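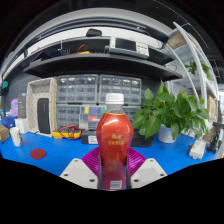
Cerramos el presupuesto de pinzas para el año que viene y dejo apuntado el reparto, que luego en diciembre llegan las prisas y cada uno recuerda una cifra distinta.

La partida grande no es la pinza. El cuerpo gris claro se amortiza bien y hasta ahora no hemos cambiado ninguno. Lo que se gasta son las almohadillas acanaladas: las láminas flexibles pierden forma en la base y el agarre empieza a girar con piezas cilíndricas. Pedimos oferta a Pometti y a Gremov. Pometti vende la almohadilla suelta; Gremov solo el dedo completo, con tornillería. En precio por unidad gana Gremov, en precio por hora de uso gana Pometti, y el segundo dato es el que manda en esta hoja de cálculo.

Queda así:

Pinzas manuales completas: 2
Juegos de almohadillas de repuesto: 4
Multímetros: 0 (los amarillos siguen en calibración válida)
Cajoneras: 0

Euan Baxter pedía 3 pinzas, con el argumento de tener una de reserva. Prefiero gastar ese dinero en recambio. Una pinza parada en un cajón no resuelve nada si las dos que trabajan están sin almohadillas.

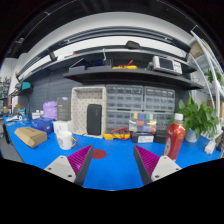 Banco con tapete azul, pinza abierta y botella al fondo, a la derecha.

Sobre los objetos de prueba: no se compran. Una botella de bebida con tapón de rosca sirve para ensayar el cierre sobre una superficie curva que se estrecha en la cintura, y cuesta lo que cuesta en el supermercado. Heather Morrison propuso el kit de piezas normalizadas de Malik. Lo descarto para este ejercicio; el precio equivale a un juego de almohadillas y todavía no publicamos resultados que exijan comparación con terceros.

Pendiente de confirmar: el plazo de entrega de Pometti, que en el último pedido se fue a 3 semanas, y si los portes van incluidos. También falta saber si el taladrado de las placas nuevas coincide con el de las actuales. Si no coincide, hay que sumar adaptadores y la comparación con Gremov se rehace entera. Calum Farquharson tiene los planos y me los pasa esta semana.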